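Ticket 442 – Right gripper lags during remote demo, basket task
Opened by: Meinir Probert
Site: Prerkton, laundry room setup
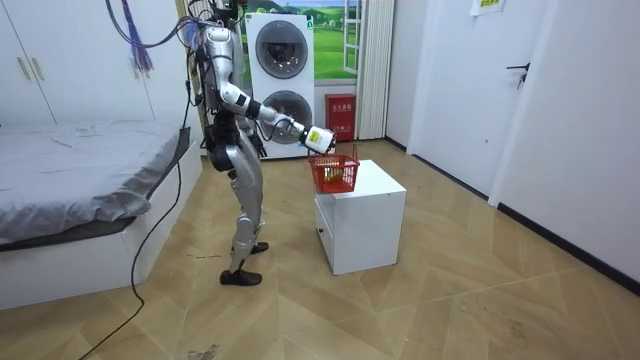

Right gripper over the red basket on the white cabinet, white cylinder held.

Operator closes the hand control and the gripper follows late. Seen in 3 of 8 demos, right side only. Left arm tracks fine.

Tried: restarted the teleop client, re-zeroed the right glove – no change. Swapped gloves, same lag.

Update, 4 pm: logs sent to Willey. Demos with lag are tagged, do not use for training.

Status: open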